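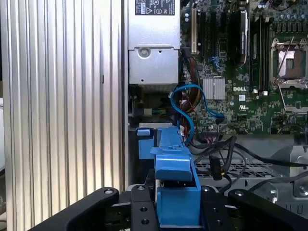

### 4.3 Comparing finger sets at the drive bay

1. Switch off the computer at the wall and lay the case on the slatted table, open side up.
2. Mount the Soretti fingers and set the grip force limit to 60 N.
3. Jog the gripper to the blue bracket at reduced speed. Stop before contact and check the clearance to the heat sink fins.
4. Record the wrist camera view, then repeat with the Rirnisik fingers.

**Caution:** Keep both fingers clear of the open CPU socket. Its contacts cannot be straightened on site.

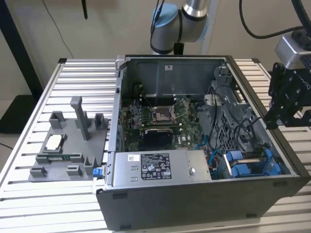 *Figure 4-2. Open case with the fixture plate at left, holding the processor and memory module.*

**Note:** Send completed trial sheets to Iqra Sial by Wednesday. Finger sets are to be inspected for wear every 400 cycles.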